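Right, grippers. I promised a thread on this back in March and then went very quiet, so let's do it properly. Put the kettle on, it's a long one.

The job is clearing rubbish off a table and into a bin. Sounds like nothing. It's the most annoying task I've ever set up, and I've been setting up tasks for Enville for quite a while now.

Two sets of fingers in the running. The Dasby ones are soft, a bit rubbery, with a lot of give at the tip. The Rennie ones are stiffer and thinner and look like they'd have your eye out. Same arms, same controller, same wrist mounts for both.

I was Team Dasby going in. Soft fingers, squashy rubbish, what could go wrong?

Well! Soft fingers are lovely on cups. You can come in at a daft angle, squeeze far too hard, and the cup just sort of puts up with it. I had a whole afternoon of cups and felt like a genius.

Then I tried lids. A flat lid on a hard smooth table is horrible. The Dasby tips fold under themselves and push the thing along until it goes over the side. I chased one lid the full length of the table and said some words.

The Rennie tips get under the edge if you come in low and slow. You do hear them scrape, and I winced every time, but the lid comes up. Point to Rennie.

Here's the sort of spread I've been working through. I chuck it all down fresh each time so I can't get too comfy with one layout.

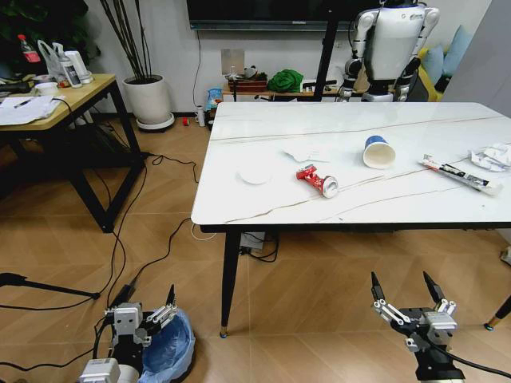 Table duty. Can, cup, lid, wrapper and some scrunched-up white stuff, with the bin on the left.

The crushed can is my favourite thing to pick up, weirdly. Loads of creases to grab. Both sets manage it fine, though the stiff ones let you feel (well, see) exactly when you've got it. With the soft ones I kept lifting too early – the fingers look closed and they aren't really.

Wrappers are the opposite. Long, light, slippery, and they always want to come up by one corner and flap about. Getting a long wrapper into a small bin is a two-stage job: pick up, then turn the wrist so it hangs straight down before you let go. Forget the turn and it drapes itself over the rim like a scarf.

Paper and tissue: no difference that I could find. Pinch it anywhere, up it comes. If you're testing grippers and only using scrunched-up paper, you're not testing very much, sorry.

Cameras, as a few of you asked. I had the Flesero one on for most of this and swapped to our old one for the last stretch. The Flesero is much better at white things on a pale table, and half my rubbish is white things on a pale table. The old one made me guess where the edges were.

It does sulk on a long cable though. We've got cables all over the floor as it is, so I went back to a short one and it behaved from then on.

Controller stuff is boring but it mattered more than the fingers. I had the grip force limit at 100, which is where it comes out of the box, and cups were getting crunched by the stiff set. Brought it down, did the same cups again, much happier. Do that BEFORE you decide you hate a gripper.

Total so far is 700 picks across the 2 sets, and my shoulders know about it.

So which one would I buy? For this job, Rennie, and I'm a bit cross about it. For anything with cups or bottles all day I'd still go Dasby and not think twice.

What I really want is a stiff finger with a soft pad on the inside. I've got some pads on order and I'll stick them on with whatever glue's in the drawer. If anyone's tried it already, tell me which glue, please!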